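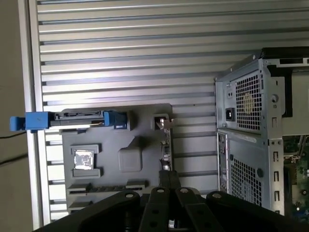

Gray tray on the ribbed aluminum, small silver square at lower left.

10/16/26 - Glue notes, Drevum batch. Nawal warmed the pot before I got in, bless her, and we spread 57 test strips of maple before lunch, chatting the whole way through. The thin mix grabbed sooner than I like - next time a little more water, and I'll ask Ehab Abou Zeid how he did it back in June.
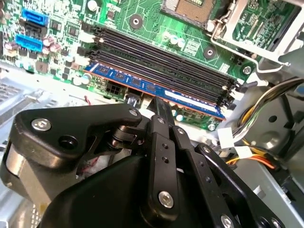 The Brovar clamps are still my favorites, even with the sticky screw on the long one. Strips stay under weight overnight, and please don't peek!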